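Mikum reported its half year this morning and I have now read the whole release two times. I will write some posts about it. I own shares since last year, so please read me with this in mind.

First the simple part. Revenue is up 8% and the operating margin is also 8%. I had to check that I did not copy the same number twice. It is correct, both are 8.

The growth comes almost completely from the packaging segment. The segment for spare parts was flat. Management calls this "stable", and I think it is a fair word, but last year in the same period they called flat sales "disappointing".

Cash flow is the part I like less. Inventory went up faster than sales. The release says they bought material early to be safe with deliveries. This can be true. I would like to see the inventory go down in the second half before I believe it fully.

Now the Siden purchase. Siden makes 40% of its sales with one customer, and the contract with this customer must be renewed in November. Mikum signed the purchase before the renewal. I do not understand the timing and the release does not explain it.

If the contract is renewed, the price looks cheap to me. If it is not renewed, there will be a goodwill write-down, and I expect the dividend stays where it is for a long time.

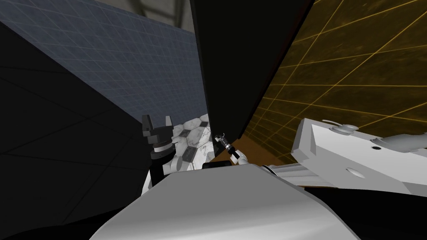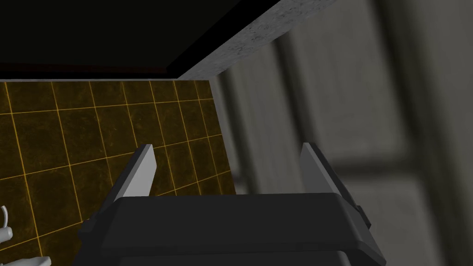
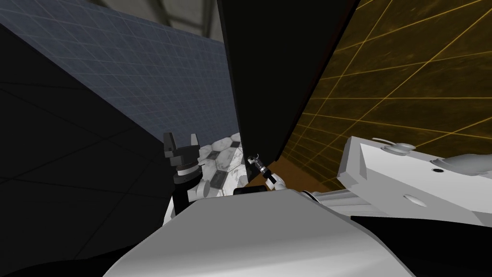

Simulated views, all three with robot hardware in the foreground.

Posted by the author of Small Caps, Slowly
October 16, 2022

Some of you asked me about Figueiredo, because it is the nearest listed competitor. Figueiredo trades on a higher multiple, but it has net cash and Mikum will have debt after Siden. To compare only the P/E of these two companies is not very useful. Please use enterprise value.

Also Figueiredo reports its leasing costs in a different line. I made this mistake in my old spreadsheet and a reader corrected me. The difference in margin is smaller than it looks at first.

About the Vimcombe plant: the release has only 2 sentences on it. The second line should start "in the coming period". In the spring report it was "before the end of the year". I wrote to investor relations to ask if this is a delay or only another way to say it. No answer until now.

I keep the full-year guidance of the company in my model and I change nothing for Siden yet. It is too early. When the contract news comes I will do the model new for both cases.

What I do with my own shares: nothing. I do not buy more before the renewal, and I do not sell. The position is small enough that I can wait.

One correction to the second post. The operating margin is before the costs of the purchase. After these costs it is lower, the table is on the last page of the release. Sorry, I should have written this at once.

For the person who asked about the dividend date, it is not announced. Last year they told it together with the third quarter update.

This is not advice, I am a private investor and I can be wrong. If you find an error in my numbers, please write it under the post and I will correct it.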